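A Thursday Among the Robots

I had been promised coffee and a robot, in that order, and when I walked into Vesent's open day at ten past nine there was only the robot. The coffee truck was stuck behind a delivery at the Brunner building next door. So I did what everybody else did and wandered straight into the big hall with my coat still on.

Vesent does small assembly automation, mostly for companies that make electronics in batches too modest for a giant production line. Once a year, in April, they open up for the day, and you can poke around and ask anything you like. I took them at their word. My first question was whether I could press the red button (no).

The hall had 4 stations and I did them in the wrong order. The loudest was a feeder that shakes tiny screws into a line, and I could have watched it all morning! It hums, it rattles, and every so often one screw goes the wrong way around and gets blown back into the bowl with a puff of air. A boy of maybe seven cheered each time. I may have joined in.

Then came the packing station, run with a partner firm called Grelico, where you could hand over any object from your pockets and see if the machine could pick it up. My keys, yes. My gum, yes. My scarf, a disaster, and I had to go get it back from under the conveyor.

But the part I'd come for was the Neten project, tucked away in a side room with 18 folding chairs and a screen on the wall. Neten is Vesent's attempt to teach an arm to handle little parts on a table in simulation first, before anyone risks real hardware. Meinrad Aebischer ran the session. He has a soft voice and a habit of stopping halfway through a thought to fix something on his laptop, so you learn to wait.

He told us the team had run 3000 practice rounds in the simulator over the winter, and that the first 800 were so bad he keeps a few of them to show at parties. I asked what kind of parties. He said small ones.

What surprised me was how much of the talk was about dull stuff. Friction. How light falls on a part. How hard is hard enough when two fingers close on something thin. Meinrad said people always want to hear about the clever software, and he spends his weeks worrying about edges and corners – where a finger touches down, what it might bump on the way.

He put the virtual workbench up on the screen and let it sit there while he talked, which I appreciated, as I'm slow with this sort of thing. I'd expected something like a cartoon. Instead there was a black arm bent over a table of little flat modules, its gripper pointing straight down among them, with cables looping along it just like the ones that snag on everything in my garage. Somebody had even given the place a checkered floor.

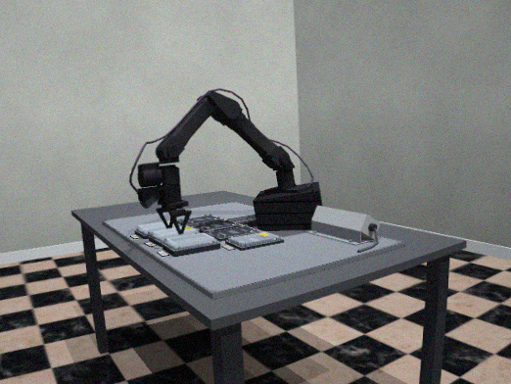 Meinrad's view is that a simulator earns its keep only if it's a bit annoying, and he would rather lose a week making the virtual parts awkward to grip than find out on the bench that he'd made them too easy. A woman in the second row wanted to know how you decide when it's awkward enough. He thought about that for a good long while and said they argue about it over lunch.

There were more questions than time. Someone asked about cost and got a polite shrug. Someone else asked if the arm could learn to sort recycling, and that set off a whole side conversation about yogurt cups that I'm sorry I had to leave.

By then the coffee truck had made it through, and I stood in line with a man from Brunner who had come over to apologize about the delivery and ended up staying for two demos. He asked me which one he should see next. I sent him to the screw feeder, and told him to stand near the kid.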